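Catex: Biographical Records of Physiologists and Muscle Researchers

Data card and usage notes

Summary

Catex is a structured set of short biographical records covering people who worked in physiology, biophysics and closely related laboratory sciences. Each record is built from printed obituaries, university registers, society yearbooks and prize citations. The current release holds 400 records, of which 80 have been checked field by field against at least two independent sources. The remaining records rest on one source and carry a flag saying so.

The set was compiled at Brarkside and is maintained there. Source scans are kept in the Markeck store and are not part of the release. The name authority file comes from an earlier project, Rugemalira, and is included here in reduced form.

Contents of the release

records.tsv – one row per person, tab separated, UTF-8
posts.tsv – one row per appointment, linked by person_id
degrees.tsv – one row per degree or diploma, linked by person_id
sources.tsv – one row per printed source
names.tsv – variant spellings, taken from Rugemalira
CHANGES.txt – notes by release
images/ – a small folder of pictures, not linked to any record

Fields in records.tsv

person_id: stable identifier, never reused. If two records are merged, the higher number is retired and listed in CHANGES.txt.
family_name, given_names: as printed in the main source. Initials are expanded only where a second source gives the full form.
birth_year, death_year: four digits, or blank. A blank death_year means unknown. It does not mean the person is living.
birth_place: town or parish as printed, not modernized.
birth_place_norm: modern name and country. Filled for most rows.
parent_occupation: free text, copied from the source. Spelling is not corrected.
school: last school attended before university.
first_field: the subject in which the person first took a degree. This often differs from the later field. A fair number of physiologists in the set began in mathematics or chemistry.
main_field: assigned by the compilers from a closed list, given in sources.tsv under the heading row.
award_flag: 1 if any prize, medal or named lecture is mentioned, otherwise 0.
check_level: 0 for single source, 1 for two sources, 2 for two sources plus a register entry.

Fields in posts.tsv

person_id, institution, title, start_year, end_year, source_id. Wartime service is coded as a post, with the institution set to the service branch. Where a source says only that someone "returned to the laboratory after the war," start_year is left blank and the phrase is copied to the note column.

Overlapping posts are allowed. Some of them are real and some come from sources that disagree. The two cases are not separated in this release.

Fields in degrees.tsv

person_id, institution, degree, subject, class, year, source_id. The class column uses the wording of the awarding institution. No attempt is made to map classes between countries.

How the records were made

Candidate names were drawn from the indexes of five yearbooks. Each entry was read once and keyed by hand into a form. A second reader then compared the keyed text with the scan for the fields covering birth, death and degrees. Posts were not read twice except in records at check_level 1 or 2.

Disagreements on dates were settled in this order: register, obituary printed within two years of death, society yearbook, later memoir. The losing value is kept in the note column with its source_id. Where a register and an obituary differ by a single year, the cause is usually the academic calendar, and the register value stands.

Long obituaries were cut to the first 200 words for the summary column. The cut falls at the end of a sentence, so actual lengths vary. Summaries are paraphrases written by the compilers. They contain no quoted text.

Known problems

Coverage is uneven. English-language sources dominate, and people who worked mainly in other languages are underrepresented, in some cases badly. Women appear less often than they did in the laboratories themselves, since the yearbooks used for the candidate list tended to leave out assistants and demonstrators.

The school column is biased toward schools that offered scholarships, as obituary writers liked to mention these. A blank should not be read as evidence of private tuition.

parent_occupation is thin and should not be used for any count of social background. Terms such as "merchant" and "of independent means" cover too much.

Two releases ago the degree years for one institution were shifted by one year during import. This has been corrected, but copies made before the fix are still in circulation. Check CHANGES.txt against your copy.

Some variant names in names.tsv point to person_id values that were part of Rugemalira and never carried over to Catex. A join will drop them. This is expected.

Suggested uses

Tracing movement between departments, checking dates in other reference works, and teaching exercises in the reading of obituaries. The set is too small for general claims about the discipline. Results that depend on main_field should be repeated with first_field before they are reported.

Do not use award_flag as a measure of standing. It records only whether the source mentions an award.

Loading

All tables have a header row. There are no quoted fields, and tabs inside text have been replaced with single spaces. Years should be read as text if you want to keep the blanks. Some spreadsheet programs will turn person_id values into numbers and drop the leading zeros, after which the joins fail without any warning – set the column to text on import.

Sort order is by person_id and has no meaning beyond the order of entry.

Corrections

Send corrections with the person_id, the field, the proposed value and a full reference to a printed source. Web pages without a named source are not accepted. Corrections are applied at the next release and listed in CHANGES.txt. Small fixes to spelling in the note column are made without a listing.

License and citation

The tables may be reused with credit. Cite as: Catex, Biographical Records of Physiologists and Muscle Researchers, Brarkside, with the release label from the first line of CHANGES.txt. The scans in Markeck remain under the terms of their publishers and cannot be passed on.

Pictures
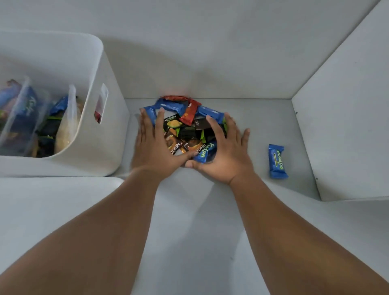
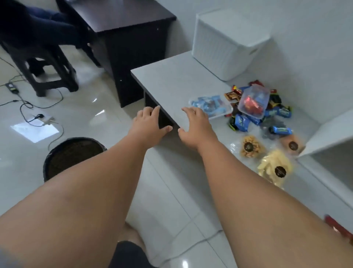
Both: hands and forearms, white furniture. First: wrapped snack bars and chocolates on a shelf.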